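4.2 Briefwahl und Vertrauen in die Auszählung

Die Gemeinde Grustell führte die Briefwahl ohne Angabe von Gründen im Dezember ein, Tollham blieb beim alten Antragsverfahren. Befragt wurden in beiden Orten zusammen 800 Wahlberechtigte, von denen 237 ihre Stimme zuletzt per Post abgegeben hatten. Die Frage nach dem Vertrauen in die Auszählung stand am Anfang des Bogens, damit die späteren Fragen zu Fristen und Rücklauf sie nicht beeinflussen.
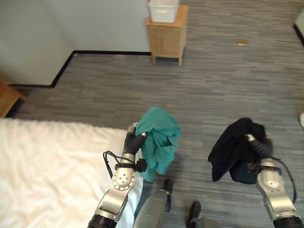

Umesh Tomar wandte dagegen ein, wer früh nach Vertrauen frage, messe vor allem die Parteibindung und kaum die Erfahrung mit dem Verfahren. Wir haben die Parteineigung deshalb als Kontrollvariable aufgenommen. Der Unterschied zwischen Brief- und Urnenwählern wird dadurch kleiner, bleibt in Grustell aber bestehen. In Tollham ist er nach der Kontrolle nicht mehr nachweisbar.

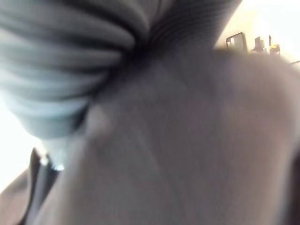 Abb. 6: Graublauer gerippter Stoff, daneben unscharf eine graumalvenfarbene Fläche.

Von den Briefwählern gaben 116 an, den Eingang ihres Wahlbriefs gern bestätigt zu bekommen. Eine solche Bestätigung bietet bisher keine der beiden Gemeinden an. Wer seinen Brief selbst im Rathaus eingeworfen hatte, äußerte den Wunsch seltener – ein Befund, der zu den Ergebnissen bei Wegener passt.

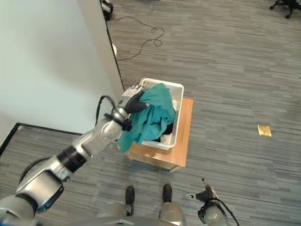

Abb. 7: Greifer mit blaugrünem Tuch über einem weißen Kunststoffbehälter.

Die offenen Antworten wurden von zwei Personen getrennt kodiert. Strittig waren vor allem Aussagen, in denen Betrug und bloße Verspätung vermischt wurden. Wir zählen sie zur Kategorie »Zustellung«, sofern keine Absicht unterstellt wird. Für die Nacherhebung in Sosum sind 200 weitere Interviews vorgesehen.
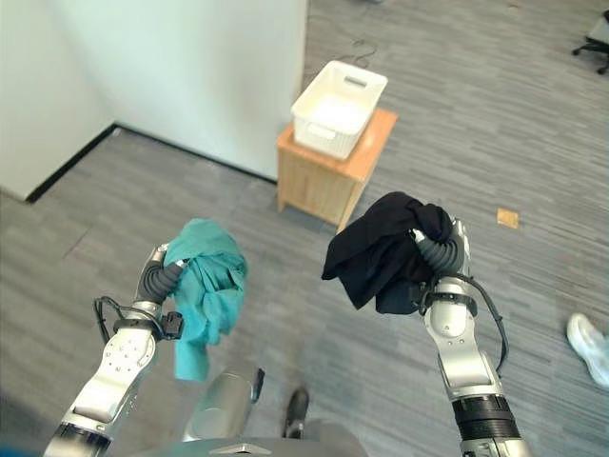
Nach Ansicht von Annapurna Annamalai reicht diese Zahl nicht aus, um Erstwähler gesondert auszuwerten; sie schlägt vor, die Altersgruppen bis 29 zusammenzufassen. Wir folgen dem Vorschlag in Abschnitt 4.3.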